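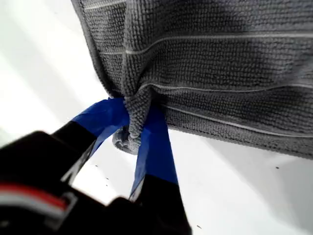
*Gray towel, three pale stripes.*

August, a little after six in the morning

I woke before the alarm again and lay listening to the pipes. The building in Valtthorpe has old heating, and even in summer something knocks inside the wall behind my bed. I have stopped writing to the landlord. He answers politely and the knocking continues.

Yesterday was my second lesson in the cold water. Borghild Ekström meets us at the small pier below the Skultau road, and she does not like when people talk on the steps. You go down, you breathe out, you are in. I talked on the steps. She waited until I finished my sentence and then she said, "So, now the water," and I went in with my face very red.

I stayed four minutes. Last time it was two, so I am satisfied, but I noticed that I spend the whole time thinking about the number and I see almost nothing of the lake. Dorottya Vida was in for longer and came out telling me about a grebe with young ones on its back. I had been looking in the same direction. I saw my own hands.

Afterwards we drove to Bognár for coffee and the poppy seed roll. Dorottya speaks to the woman there in Hungarian and I understand perhaps one word in ten, mostly numbers and "please". It is strange to be the one who sits and smiles. For eleven years I have done my daily life in English, and I forgot how heavy it is in the neck to listen hard. On the way home I asked her if English still makes her tired. She said only on the telephone, and with dentists.

Mother called in the evening. She thinks the swimming is a punishment and wants to know what I am guilty of. I told her that the doctor has nothing against it, which is true, but I did not tell her that I asked him only after the first lesson. She has sold the apple press to the neighbors for 800 crowns and regrets it already. We spoke a long time about the press. I think it was really about Father, but we kept to the press, and I was glad of it - she was too, I believe.

I could not sleep after this, so I looked for something on Flistix and found a series about a lighthouse family. In the first part everyone quarrels about a boat. I watched until the boat was sold and then I was angry at the brother for an hour in the dark.

Things to do today: pay the water bill, return the drill, write to Aunt about September. Buy thread, the dark blue, and not the shiny kind. Ask Borghild if she still has room for me next week, and if one may wear gloves. I am afraid she will say no to the gloves.

It is getting light now over the garages. The knocking has stopped. I will try for five minutes next time, or I will leave the watch at home and look for the grebe.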